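Flirngate Bench Frame Kit: a review from a shared workshop
Posted by Anayeli Meléndez, September 2022
Filed under: Frames and benches

I've wanted a proper frame around our robot table for as long as we've had a robot table. We got by for a long time with a piece of plywood leaning against the wall and a lot of faith, and then in July we finally ordered the Flirngate kit. I've been using it ever since and I like it so much that people at the workshop have asked me to talk about something else. So I'm telling you instead!

The kit is aluminum extrusion, cut to length and drilled, with corner brackets, a big bag of T-nuts and bolts, and slots that will take panels if you want them. We bought the size that goes around a table 60 inches long and 29 inches deep. You can get it taller or shorter. Panels are extra, and we already had plastic sheet in the rack, so I can't tell you what theirs are like.

What's in the box

Rails, posts, brackets, fasteners, one hex key, and a folded sheet of instructions. The cuts were clean and square on every piece I checked (I checked all of them, with the good square, because I've been burned by bargain extrusion before). No burrs in the slots either. The T-nuts are the drop-in kind with a little spring in the back, so they stay where you put them on a vertical post. If you've ever chased a plain one down to the bottom of a post for the fourth time you'll know why I'm so happy about a spring.

The hex key is awful. It's short, it's soft, and it rounded over on the second bracket. Use your own.

The instructions are drawings only and mostly fine, but step five shows the back rail going on after the panels, and if you do it in that order you'll be taking the panels out again. Put the back rail on first. I wrote to Flirngate about it and got a friendly reply from someone named Haoran Cui, who said the sheet was being redrawn.

Putting it together

Weidong Cao and I built it over 2 evenings. The first one was nearly all brackets. It would go quicker if you laid the posts flat and loaded every T-nut before standing anything up, and I'd do it that way next time. Leave everything finger tight until the whole rectangle is up, measure both diagonals, shove it until they match, then tighten from the bottom. We were out by the width of a pencil line at the end and I left it alone.

One person could build it, but the bit where you stand up the back posts and drop the rail between them is much nicer with a second pair of hands.

Our table is an old white one that has had a hard life, scuffed all over, and it isn't quite level. The frame doesn't care. The feet have enough thread in them to make up the difference, and there's a lock nut on each one that holds.

What we do with it

The arm in our corner is a Kinova, and Yaqin Jia has been teaching it to pour. That sounds like a small thing and it's one of the best projects we've had at Bolo. Pouring is hard! The stuff in the bottle sits there and sits there and then lets go all at once, so the wrist has to keep changing its mind about the angle. She's been working with dry black granules, which are a lot kinder than water when you're still getting the angle wrong, and which sweep up.
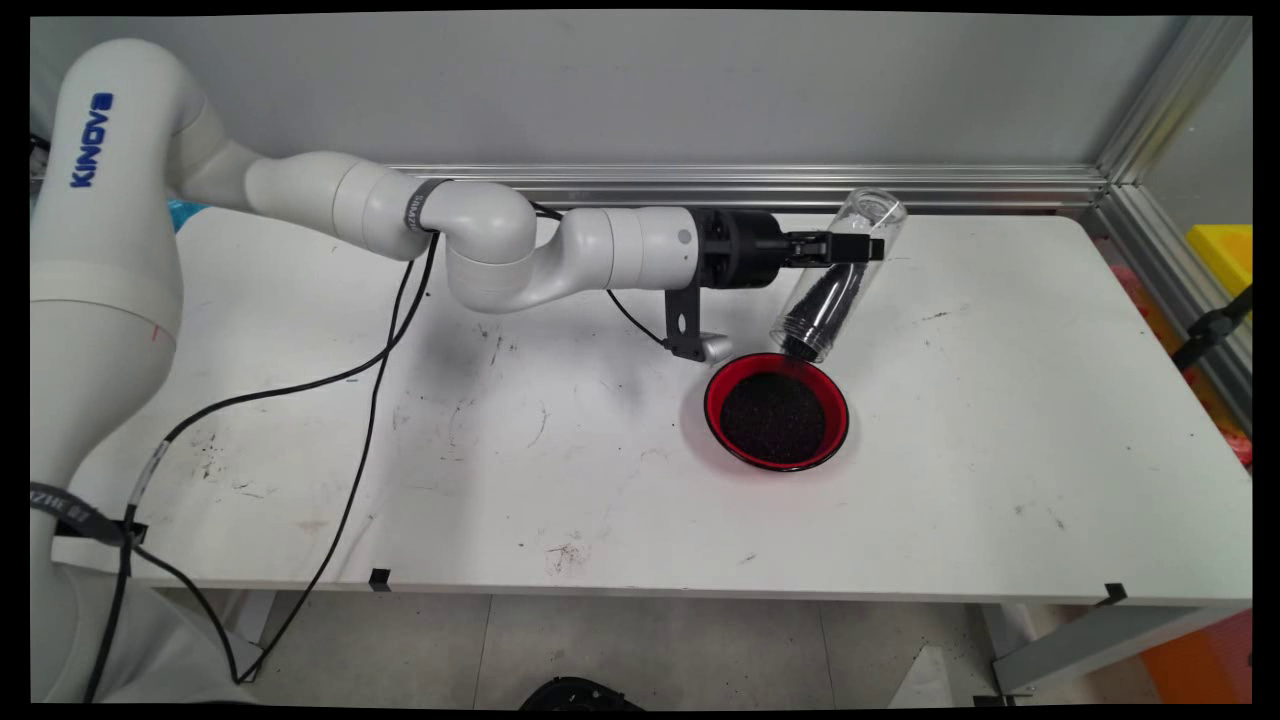 The biggest change from the frame has been having somewhere square to measure from. Before, every time somebody leaned on the table the whole layout shifted a hair, and Yaqin would spend the start of her session nudging things back to tape marks. Now she measures from the back rail. She made herself a stop out of scrap that hooks over it, and the layout goes back to the same place each time. That alone would have sold me.

The slots are the other thing. You can bolt something to the frame anywhere along its length, change your mind, and slide it over. In one month we've had a lamp, a clipboard, a stop button on a bracket, and a cup for pencils on there, and moving any of them is a matter of half a turn on a bolt. Rongrong Wei printed a batch of little hooks for the slots and they're now all over the building, including on things that don't have slots.

It's stiff, too. I was worried about the long rail because it's only held at the ends, and yes, if you push down hard in the middle you can feel it give. With a lamp and a clipboard on it I can't see any movement. I wouldn't hang anything heavy there without adding a post in the center, and the kit will take one.

Things I'd change

Cables. There's nowhere on the kit for cables to go. I'd love a clip-in channel for the slots, or even a few hooks in the bag, and Flirngate doesn't sell either. Long runs end up across the tabletop and over the side. We bought a roll of Brostar slot cover from another shop hoping to tuck the thin wires behind it, and it's good stuff, snug and easy to cut with scissors, but a fat cable won't fit.

The end caps fall off. They're a push fit and a loose one. A dab of glue fixed ours.

Floor space. This one's on me, but measure how far the feet stick out past your table legs before you order. We had to shift a shelf.

And please don't take a frame like this for a guard. Ours is open at the front, where people stand, and the extrusion won't stop anybody reaching in. We run the arm slowly, somebody stays by the stop button, and hands stay out while it's moving. That was the rule before the frame and it still is.

Price

We paid 84 dollars for our size on a summer sale, plus shipping, and I think that's a steal for this much straight aluminum. Regular price is higher and I'd still pay it. You could save a bit by buying bar lengths and cutting them yourself if you have a decent saw and a free weekend. I have done that, and my corners were never this good.

Who should get one

If you have an arm, or a small CNC, or a camera stand, or any machine at home that needs to find the same spot on a table twice, I'd say go for it. For a soldering bench it's more frame than you need, although Weidong wants one for his anyway and has been measuring his garage.

We're ordering a second kit for the long bench by the window, with the center post this time. I'll add a note below once it's up, and if the instruction sheet has been redrawn by then I'll let you know what they did with step five.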